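Rultent Floor Oil 51, natural matt

For wooden floors inside the house. Made by Kuhlmann, sold by Drimuna in cans of one liter and three liters.

Rultent 51 is a hard oil for floors which are walked on every day. It goes into the wood and leaves only a thin layer on top, so the floor keeps its color and you can repair a small place later without sanding the whole room. On light wood it gives a slightly warmer tone. If you want no change of tone, please ask us for the Hulent white base, which is put on before the oil.

Coverage: one liter is enough for 26 square meters in the first coat. The second coat needs less. Old floors drink more oil than new ones, so please order one can extra -- unopened cans we take back.

How to use
Sand the floor and remove all dust. Stir the can well, also at the bottom. Put on a thin coat with a short roller and go over it with a white pad after 11 minutes. Let it dry overnight with a window open. Repeat once. Carpets can go back after one week.

Wash used cloths in water and dry them flat outside. Oily cloths in a closed bin can start to burn by themselves.

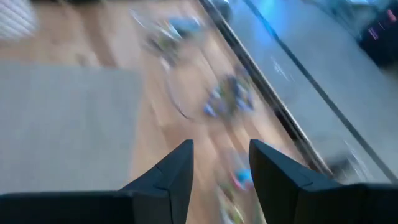
For cleaning we recommend Hulent Soap, one cap in a bucket of water. Do not use a steam mop. Scratches from chairs can be treated with a little oil on a cotton cloth, rubbed in the direction of the wood.

Price: 34 euros for one liter. The three liter can is again available from September.

Questions about color samples are answered by Wiebke Baumgart, and for orders please write to Palesa Joubert. We are at the telephone until 4 p.m. -- after this time leave a message and we call back.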